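# Como montar o orçamento de uma bancada com dois braços (sem sustos no fim)

Quando começámos a planear a nossa bancada de limpeza no Grenum, eu tinha uma folha de cálculo muito bonita com uma única linha a sério: os braços. Tudo o resto estava arrumado em "diversos" – e foi esse "diversos" que nos deu dores de cabeça até agosto. Por isso, se estão agora a pedir orçamentos, sentem-se com um café e façam as contas comigo, com calma.

## 1. Comecem pela tarefa

Escrevam numa frase o que a bancada tem de fazer. A nossa era: apanhar restos de comida e bocados de esponja com pá e escova, e deitá-los no lixo. Só com essa frase já se percebe que são precisos 2 braços, um para cada ferramenta, e uma mesa comprida para caber tudo ao alcance.

## 2. Separem o caro do barato

Eu uso duas colunas. Na primeira ponho os braços, as garras, as bases e a mesa. Na segunda vai tudo o que se compra numa loja de bairro, e olhem que é uma lista simpática:

- tapete para cobrir o tampo (peçam de reserva, que vinca e mancha)
- pá e escova de mão, de preferência mais do que um conjunto
- caixotes e sacos do lixo pretos
- esponjas, pão e bolos para espalhar na mesa

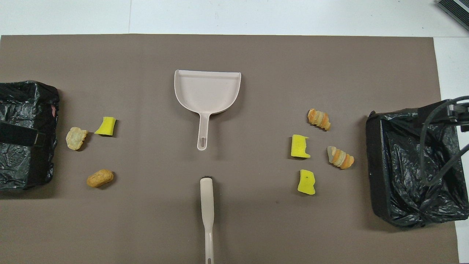 Uma rodada de limpeza gasta pouco material, mas multipliquem isso pelos dias de trabalho!

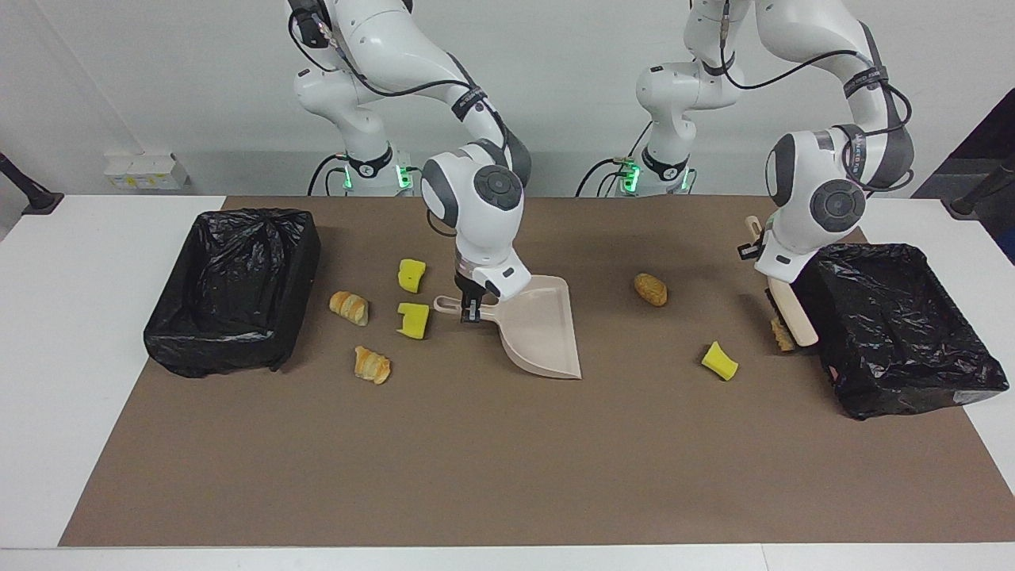 Tsion Weldu discorda de mim num ponto: para ela, os consumíveis deviam ter orçamento próprio, mês a mês, e nunca entrar na compra inicial, porque acabam sempre cortados quando o preço dos braços sobe. Pensei bastante nisso e acho que tem razão, já mudei a minha folha.

## 3. Peçam o prazo por escrito

A Cindside respondeu-nos com 9 semanas para os braços e a Mikuš com 4 para as bases. Encomendem primeiro o que demora mais e guardem a mesa para depois de terem as medidas finais na mão.

## 4. Deixem folga para cabos e fixações

Cabos, abraçadeiras, suportes, tomadas: parece coisa pouca e nunca é. Nós pagamos 70 euros só em fitas e abraçadeiras, e ainda voltámos à loja. Meçam o caminho do cabo com o braço todo esticado e só depois façam a encomenda.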